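Greifregeln, zweite Runde

Endlich haben wir die Regeln fürs Greifen auf eine Seite gekriegt! Mamta wollte 31 Punkte, geblieben sind 14, und ich mag jeden einzelnen. Mein Liebling ist Regel 2: Die Backen fassen an den Seiten, der Aufdruck bleibt frei – das hat Girish bei Pralix durchgesetzt.

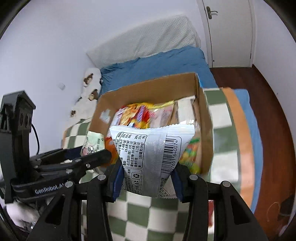

Regel 9 hat uns am längsten beschäftigt, die mit den Folien. Knisterzeug verzeiht wenig Druck, deshalb steht da jetzt »so sanft wie möglich«. Bei der weißen Packung liegen Nährwerttabelle und Strichcode schön offen zwischen den Backen, genau so will ich das haben! Regel 10 schreibt Enikő gerade um.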